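What Does a Mayor Do?

Every town has work that has to get done. Streets need fixing. Trash needs to be picked up. Somebody has to decide whether the old playground gets a new slide this year or next year. In many towns, the person in charge of seeing that this work gets done is the mayor.

A mayor is the head of a town or city government. A president works for a whole country and a governor works for a whole state. A mayor works for one place, and that place may be very big or very small.

To see how it works, let's look at a town called Umali. It sits on the Gredis River, and 1,748 people live there. It has one school, one library, one fire station, and a town hall with a green door.

How does a person become mayor?

In Umali, the voters choose the mayor in an election. To run for mayor, a person must be old enough to vote and must live in the town. They must also hand in a sheet with the signatures of 94 voters. The signatures show that some people in town would like to see that name on the ballot.

A ballot is the list of names that voters choose from. Each voter marks one name for mayor. The marks are secret, so your neighbor does not know how you voted unless you tell them. When voting ends at 8 p.m., the ballots are counted, and the person with the most votes wins. One year the winner in Umali got just 34 more votes than the person who came in second.

The mayor of Umali serves for 4 years. This stretch of time is called a term. When the term is over, the mayor can run again or let someone else have a turn.

Not every town does it this way. In some places the town council picks one of its own members to be mayor. In others the mayor's term is only two years, or even one.

Who makes the rules?

A town's rules are called ordinances. An ordinance might say how fast cars can go on Main Street, or how late at night you can play loud music. Mayors usually can't make ordinances all by themselves. That job belongs to the town council, a small group of people who are also elected.

The council meets in a room at town hall. The members talk about an idea, ask questions, and then vote. If more than half vote yes, the ordinance goes to the mayor.
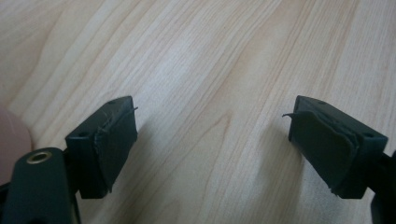 The mayor then has a choice. If the mayor agrees with the ordinance, he or she signs it and it becomes a rule. If the mayor does not agree, he or she may be able to veto it. Veto is a Latin word that means "I forbid." In Umali, the council can vote a second time after a veto. If enough members still say yes, the ordinance passes anyway.

This may seem like a slow way to do things. It is slow on purpose. When more than one person has to agree, it is harder for one person to make a bad rule.

Where does the money come from?

Towns pay for things with taxes. People who own houses and stores pay a tax on them every year. Some towns also get a little money each time somebody buys something in a store.

Each June, the mayor of Umali writes a plan for spending the money. The plan is called a budget. It says how much will go to the library, how much to the fire station, how much to roads, and so on. The council reads the budget and can change it before voting on it.

There is never enough money for everything. Last year the town wanted to repair the Nudanetti Bridge and also build a roof over the swimming pool at Rurkamer Park. It could pay for only one of them. The bridge came first, as the school bus crosses it every morning.

What can't a mayor do?

A mayor can't change the laws of the state or the country. A mayor can't put someone in jail for disagreeing. A mayor can't spend town money on a new car for the family. Mayors have to follow the same laws as everyone else.

What about a city manager?

Some towns hire a person called a city manager. This person is not elected. The council gives the manager the job, the way a store hires a worker, and the manager takes care of everyday business. Towns with a manager often have a mayor too. That mayor leads the council meetings and speaks for the town at special events, such as the opening of a new school.

Can kids talk to the mayor?

Yes. You don't have to be a voter to write a letter or send an email. Most council meetings are open to the public, and children can come with a grown-up. There is usually a time when people can stand up and speak for a few minutes.

If you write, say what street or park you are writing about and what you would like to see changed. Put your name and your town at the bottom.

Words to know

Ballot: the list of names a voter chooses from
Budget: a plan for spending money
Council: a group elected to make a town's rules
Ordinance: a rule made by a town or city
Term: the length of time a person holds an office
Veto: to say no to a rule the council has passed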